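Retail Footwear Product Writing, Unit 4 handout
Open-toe and slip-on: reading the spec sheet, writing the listing
Notes by Kenza Alaoui. Bring the Curnov spec sheet, not the old one with the coffee-colored cover.

1. Where we left off

Last unit = closed shoes, lasts, widths. Today open-toe. Same method, fewer parts, more ways to get it wrong. A shopper can't try it on. Listing has to do fit, feel and what it's for, in that order.

Quick recap of parts. Upper = everything above the foot. Footbed = what the skin touches. Midsole = cushion layer. Outsole = what the ground touches. Toe post = the bit between the toes, thong styles only. Don't call the footbed "the insole" unless it lifts out.

2. Fit

Half sizes. Most slip-ons don't come in them. Say so and say which way to go. "Between sizes, go up" is fine if the maker says it. If the maker says nothing, you say nothing, ask first.

Straps: fixed, elastic, buckle, hook and loop. Buckle and hook-and-loop count as adjustable. Elastic does NOT. Returns desk at Prurkinbridge sent us a whole batch where "adjustable" was used for elastic and every one came back with the same complaint.

Heel height measured at the back, sole thickness at the ball of the foot. Two numbers. Don't swap them. A platform can be high and still nearly flat, customers with sore arches care about the diference.

3. Material words

Leather = leather. Suede is leather too. "Leather look" is not leather and goes in the first line, not the last. Mixed upper, give the biggest part first. Lining is listed seperately.

Foam: don't write "memory foam" because it felt squishy in the sample room. Spec sheet says EVA, write EVA foam, then one plain phrase for what it's like. Firm, medium, soft. Pick one.

Water: three levels on our sheet. Dries fast / ok if splashed / keep dry. No "waterproof" for anything with an open toe, Torquil Semple will strike it and he's right.

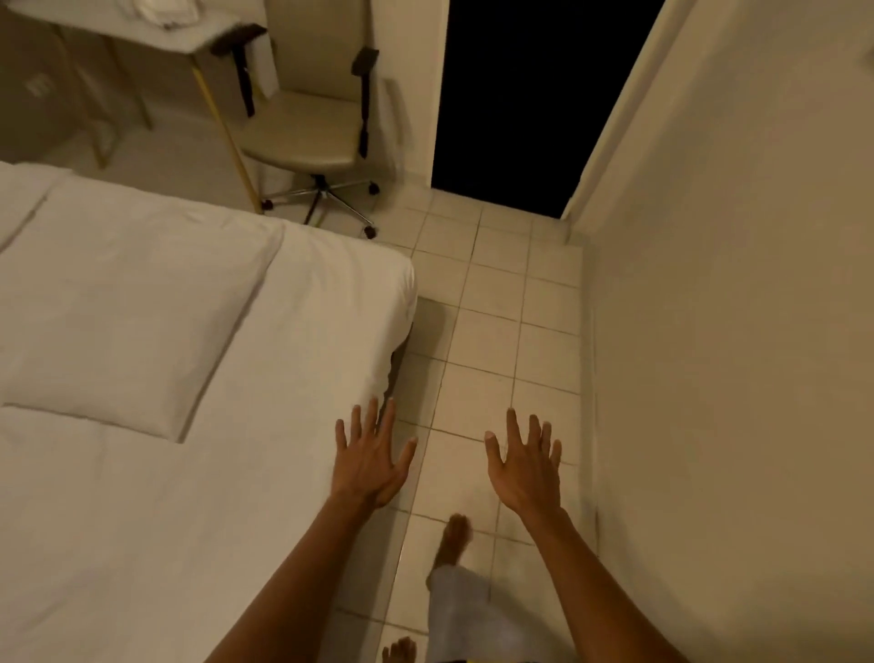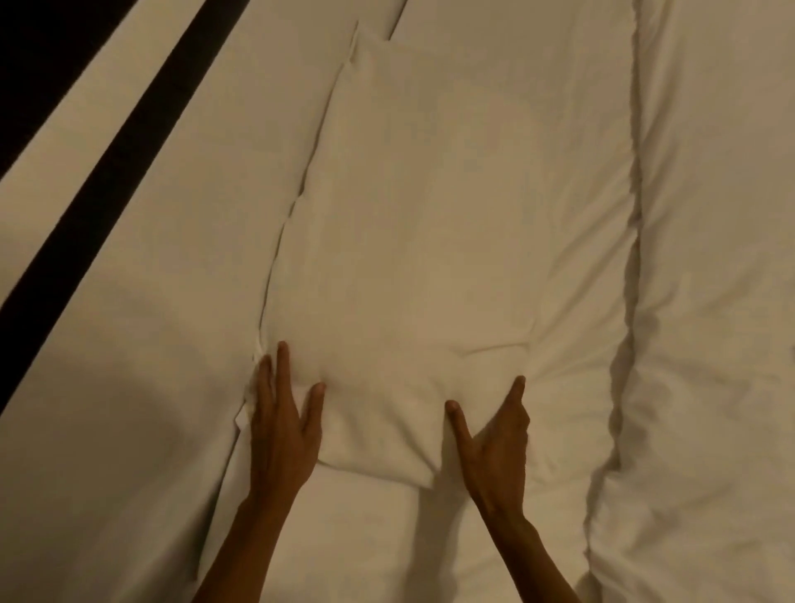
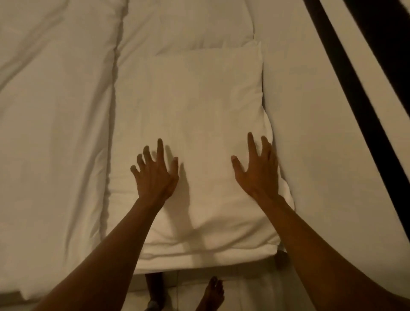

Hands and a white pillow on a bed.

4. Titles

Brand, model, type, color. Limit is 65 characters with spaces. Shop search cuts the rest. If the model name is long, shorten the color, never the type. "Espresso" can be "Brown" in the title and Espresso in the body.

Weak: Step Out in Style With These Amazing Comfy Summer Sandals!!
Better: Belkadi Harbor Two-Strap Sandal, Brown

Why better: someone types "two strap sandal brown". Nobody types "amazing".

5. Body copy

Max 123 words. Rasa Lill tried shorter in April and the fit questions went up, so we stay there for now.

Order:
Line one, what it is and who wears it
Fit and strap
Footbed and sole
Material
Care

One pun per listing if you must. None in care instructions. Don't open with "step into". We have a lot of those already and they run together on the category page, first few words are all that shows.

Feel words wear out fast. Soft, cushy, plush, cloud. Pick one and back it up with a part. "Soft foam under the heel" says something. "Cloud-like comfort" doesn't.

6. Claims

No medical. Can't say it fixes, treats, prevents. Can say "raised arch" if it's raised. "Good for long days standing" only when the maker has wear testing and we've got the page on file. Jovetden listings got pulled for this, all of the clog range, took ages to get back up.

Bare "eco" not allowed. Name the part and the share: "outsole 20% recycled rubber". If you can't name it leave it out.

7. In-class exercise

Pairs. One reads the spec sheet aloud, the other writes, no looking. Then swap. Abdelilah Hegazy's group did it with the sheet upside down last term, fine, whatever works. You want a title and body for the two-strap and for the cork slide. Cross out every word that would also fit a different shoe. See what's left.

8. Homework

Rewrite three listings from the pack. Keep the old one next to the new one. Mark each change F (fit), M (material) or C (claim). Style changes don't need a mark.

Total for all three, under 2000 characters incl. titles. Hand in to Radwa Bouazza, paper or email, name on every page please.

Next unit: care labels and size charts. Read ch. 6 first, skip the part on boots.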